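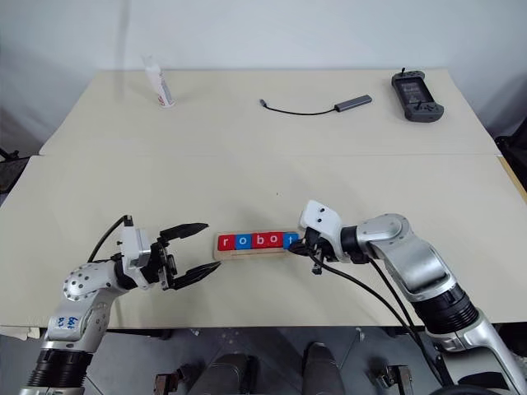 浅色木托上排着五块字母积木，拼成小写的“robot”。

做木制字母积木这一行的人，通常先被问到的是木头和漆。德罗赛德（Drorside）的主理人说，她更愿意先谈字体。

“孩子拿到手里，看的是字。木头是大人看的。”她说。

德罗赛德是一间做拼词教具的小作坊，主要产品是一套小写字母积木，配一只长条木托，供幼儿园和小学低年级使用。作坊七月搬进了新的工作间，采访安排在一个星期二的上午。她不愿意在文章里写名字，理由是作坊里的活儿是几个人一起干的，写谁都不合适。

这套积木一开始并不是现在的样子。最早的一版用大写字母，字是刻进去的，不上颜色。她说那一版卖得不差，买的多半是家长，摆在书架上好看。后来一位在幼儿园教课的朋友拿去用了一个学期，还回来的时候附了一页意见，第一条就是孩子在绘本里读到的几乎都是小写，积木却全是大写，对不上。

“她写得很客气，意思很明白，就是这套东西在课堂上没法用。”

于是改成小写。改小写带来的麻烦比她预想的多。大写字母高度一致，放在方块上居中就行；小写字母有的往上伸，有的往下垂，b和t要往上走，p和g要往下走，o和r只占中间一截。如果每个字母都在自己的方块上居中，单看每一块都舒服，排成一行就高低不齐，孩子会觉得字在跳。

她的做法是给所有方块定一条共同的基线，字母一律坐在这条线上。这样一来，单独看o的时候，它的位置偏低，有顾客来信问是不是印歪了。

“我每次都回信解释，请他们把几块排在一起再看。大部分人排完就不再问了，也有坚持要换的，那就换。”

字体叫“乌玛利”（Umali），是请人专门画的。要求有几条：a和g要用手写体的形状，b和d不能是简单的左右翻转，笔画收尾要有区别。她说b和d的问题所有教过识字的人都知道，孩子把积木拿反了，转半圈就变成另一个字母，b转过来是q，n转过来是u。纸上的字不会转，积木会。

“有人建议在方块底边加一条线，标出哪边朝下。我们试过，孩子把那条线当成字母的一部分，写字的时候也跟着画一条。后来就取消了，改在字形上做文章。”

颜色方面，作坊用红和蓝，字母一律是白的。问她为什么不多用几种，她说做过一套多色的样品，孩子拿到以后先按颜色分堆，分完就不玩了。颜色少，分堆很快就分完，注意力才回到字上。

红蓝怎么分配，作坊内部争论过很长时间。有一种通行的办法是元音一种颜色，辅音另一种颜色，不少教具都这么做。德罗赛德没有跟着做，同一个字母在一套里会有红有蓝。她承认这一点至今有老师不赞成。

“老师说按元音辅音分颜色，讲课方便。我理解。可是孩子用惯了以后，会先认颜色再认字，换一本没有颜色的书，他就慢了。我们卖的时候会把这个说清楚，需要按颜色讲课的老师，我会建议他买别家的。”

一套积木有65块，常用字母多配几块，q和x只有一块。这个数量是从一张词表倒推出来的。作坊请两位教低年级的老师列了一份初学词，要求是桌上能同时摆出三个词，字母不打架。e和o最费，最初配得少，课堂上总有人在找o。

“robot这个词就要用掉两个o。”她说，“旁边的孩子再拼一个book，就是四个了。”

她对robot这个词有点偏爱。五个字母，孩子听了都喜欢，读音和写法也还算接近，适合放在三个字母的词之后。她说cat、dog、sun这类词拼过几轮之后，孩子会开始嫌简单，这时候给一个长一点、又是他感兴趣的东西，他愿意多试几次。常见的错误是把第二个o漏掉，或者把b放成d。

“有的孩子会拼成robt，念一遍，觉得没问题。你不用告诉他错了，让他跟卡片对一下长短就行。”

配套的词卡由一家叫“达内尔”（Daner）的小印刷厂承印，一面是词，一面是图。卡片上字母的间距和积木排在木托里的间距一致，孩子把卡片放在木托上方，可以一个一个往下对。为了做到这一点，印刷厂改过三次版。第一次缩小了，第二次裁切偏了，第三次才对上。

谈到木托，她的话明显多起来。

她说木托是这套东西里最不起眼的一件，也是返工次数最多的一件。最早没有木托，孩子直接在桌面上排，排到后面前面就散了，胳膊一碰整个词都歪。加了木托以后，字母有了地方待，词的左右顺序也清楚，从一头开始往另一头放。

现在的木托用浅色木料，边沿略微高起一点。她说这个边的高度调了很多次。边太高，孩子的手指伸不进去，拿积木的时候要抠；边太低，端起来走两步就滑出来。课堂上孩子拼好了一个词，第一件事就是端去给老师看，这段路走不走得稳，全靠这一点边。

“我们当时的测试办法很土，就是让几个孩子端着走，从桌子走到门口。掉了的就改。”

另一个问题是方向。有的教具托架是斜立的，字面朝着人，像拼字游戏里用的那种。她做过斜的，后来放弃了，改成平放，字母朝上。斜立的看起来方便，可是孩子坐得矮，坐得高的和坐得矮的看到的角度不一样，而且积木一多就容易往前倒。平放以后，坐在对面的孩子看到的是倒着的字，这个没有办法解决，只能让两个孩子坐同一边。

木托不上色，只做一层薄的保护。问她是不是为了省事，她说有一部分是。还有一部分考虑是，红蓝两种颜色放在浅木色上面很清楚，要是木托也有颜色，就乱了。

桌子也有讲究。她不卖桌子，但是常被学校问到用什么桌面合适。她的建议是浅色、素面、不反光，不要有花纹。如果两张桌子拼在一起用，木托放在其中一张上，离拼缝远一点，免得孩子推的时候卡在缝里。

“听起来是小事，可是拼缝高低差一点点，木托一过去，字母就跳起来了。”

作坊搬家之后，打磨和上色分开在两间，工作间最大的变化是灰少了。她说以前在旧地方，白字总是印不干净，字边上有小颗粒，要一块一块挑出来。那时候挑出来的次品攒了两大箱，舍不得扔，后来低价给了几家托管班，说明是次品，对方也不介意。

上色的工序并不复杂，先上底色，干透，再印白字，再罩一层。难的是罩的那一层。罩厚了，字母发亮，灯一照看不清；罩薄了，用几个月就磨花。现在用的涂料来自一家叫“切努拉”（Cernura）的供应商，换过来之前她把样品给几家幼儿园轮着用，收回来以后排在一起比，看哪一种角上掉得少。

“角上最先掉。孩子喜欢拿角敲桌子。”

她说有几家学校把积木放在消毒柜里，木头反复受热，有的裂了，寄回来要求换。作坊后来在盒子里加了一张说明，写明用拧干的布擦，擦完晾着，不要泡水，不要进消毒柜。说明加上以后，寄回来的少了一些，但还是有。

价格是采访中她说得最少的部分。一套积木连木托和词卡装一盒，她承认不便宜，学校采购时常被拿来跟塑料的比。塑料的轻，耐水，丢了好补，她认为这些都是实在的优点。

“要是学校预算紧，我不会劝他们买木头的。塑料字母一样能学会拼词，木托可以自己用硬纸板折一个。”

补件是作坊的日常工作。字母丢失以小块居多，夹在沙发里，带回家忘了还，或者混进别的玩具筐。作坊接受单块补购，起初定的是一次至少补7块，后来取消了限制，一块也寄。邮费比积木贵，顾客自己也觉得不好意思，常常凑几块一起买。补得最多的字母是e，其次是o和s。她推测除了本来用得多，o圆圆的，孩子也喜欢拿来当别的东西，当车轮，当眼睛。

教师培训方面，她每个月去一两所学校，带一节示范课，20分钟，不讲理论，就在桌上拼。先放木托，再放两三块散的字母，让老师自己体会从一堆里找一块要花多长时间。很多老师第一次用的时候把全套倒在桌上，孩子光找字母就找累了。她的建议是只拿出这个词要用的字母，再多放两块干扰的，等孩子熟了再加。

“拼robot，就给这五块，外加一个d，一个a。够了。”

她还建议拼好之后不要马上收。让词在桌上留一会儿，孩子走来走去会再看几眼，有时候自己回来把中间一块抽掉，再放回去。收的时候也有一种收法，从最后一个字母往前拿，每拿一块念一声。她说这个办法是从一位老师那里学来的，后来写进了使用手册。

手册现在有90页，她觉得太厚，准备压缩。里面有相当一部分是游戏玩法，真正被老师用到的就那么几种。其中一种是两个孩子合作，一人守木托的一头，左边的放前面的字母，右边的放后面的，最后在中间碰上。她说这个玩法容易吵架，中间那一块谁来放，每次都要商量，但是老师们反映孩子愿意玩，也就留着了。

关于下一步，作坊正在试做一种更长的木托。现在的木托放五六个字母正合适，再长的词就要两只接起来，接的地方又会出现缝。新木托的样品做了几根，木料一长就容易翘，平放在桌上两头悬空，她还没找到满意的办法。大写字母也有顾客一直在要，说是孩子想拼自己的名字，首字母得是大写。

“这个要求合理，会做。”她说，“不过要先把字体补齐，乌玛利现在只有小写。”

采访结束时快到中午，工作间里正在晾一批新印的t。她拿起两块看了看横笔的位置，把其中一块放到了另外的盘子里。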